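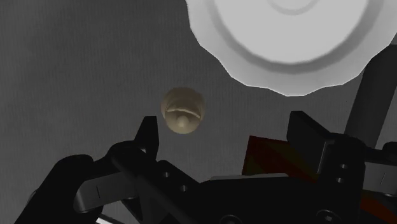
Body Art > Opinion > Pricing

Quote the piece and drop the hourly rate

By Napaporn Saengthong

Most tattoo shops still price large work by the hour. The client is told a rate and a rough number of hours, and the final bill depends on how the sessions go. I think this is the wrong unit. A shop that has been open for more than a few years has enough records to quote a fixed price for almost any piece, and it should do so.

The hourly rate mixes several things. Needle time is one of them. Stencil placement, setup, breaks and wipe-down are others, and shops differ on whether the clock runs during each. At Staniforth the clock starts when the stencil goes on. At Grastineck it starts with the first line. Two shops can post the same rate and produce bills that are far apart for the same forearm. A client comparing them has no way to see this from the price list.

There is also the matter of speed. Under an hourly rate, a slow artist earns more for the same design than a fast one. Some shops correct for this by raising the rate of the faster artist, which tells the client that the faster artist is expensive. Often the total is lower.

I went through the booking log of my former shop, covering some 600 appointments for black and gray work. Size, placement and shading density explained most of the difference in needle time. Ribs and inner arms ran long. Calves were steady. Cover-ups were the one group where my estimates failed badly, and I would keep those hourly or quote them only after a first pass.

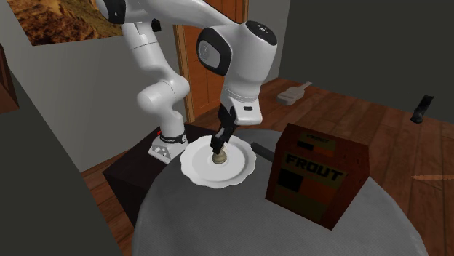 White robotic arm above a round table with a light gray cloth. Computer rendering.

The usual objection is risk. If a back piece is quoted at $3000 and the skin takes ink poorly, the artist absorbs the extra session. This is true, and the fix is ordinary: write the number of sessions into the quote, and state what happens if another is needed. One client of mine had been billed $2536 elsewhere for a half sleeve first estimated at well under that. She did not object to the amount. She objected to learning it in the chair, with the outline done and the shading half in – a point at which walking out is hardly an option.

Fixed quotes do demand more work before the appointment. The drawing has to be close to final, and the reference size has to be measured on the body. Shops that sketch on the day will find this hard. I would count the extra preparation as part of the service and charge for it in the deposit.

Comments

Chanida Jitpraphai
We switched in March and kept hourly for cover-ups only. Consultations take longer now. Fewer disputes at the desk.

hullo_ink
Fine for flash and small pieces. On a full back I would want a wide margin in the quote, and then the client pays for hours that never happen.

needle9
Does the fixed price include the touch-up? Mine didn't and I only found out after.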